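Thursday, September — maple board and block set, bench 3

Board went back on the perforated table this morning. Faizal had it off to wipe down underneath.
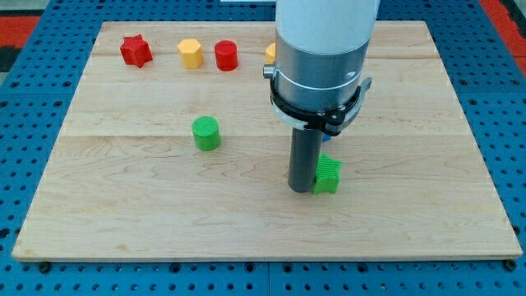 Fitted it with the black fasteners at the front corners again. Khairul would like one in the middle of the front edge too. I'm leaving it for now and will check with a straight edge next week.

Surface: the planks run crosswise, so the seams do as well. I ran a fingernail along both of the long ones and the one nearer the back catches slightly. Sanded it by hand, 240 then 320, vacuumed, no oil. Saodah asked for no finish on this board until the Forkex job is out of the way, as oil leaves marks on the blocks.

Blocks: the green cylinder is still as printed. You can feel the ridges on the side and the crosshatch on top. I'd keep it that way — it is easier to grip with dusty hands than the glossy red star, which picks up fingerprints and needs a wipe before it goes back in the tray. Ikhsan wants the star reprinted with sharper points. I think five rounded ones are fine and they don't chip.

Yellow hexagon sits flat. Red cylinder sits flat.

Filament: the opened reel of green goes back in the dry box, shelf 15. Label on the bag says 2967, please don't peel it off again.

To do
— straight edge on the front of the board
— ask Zulkifli if the Tjoa order includes more 320 paper
— new lid for the block tray, old one has split at the corner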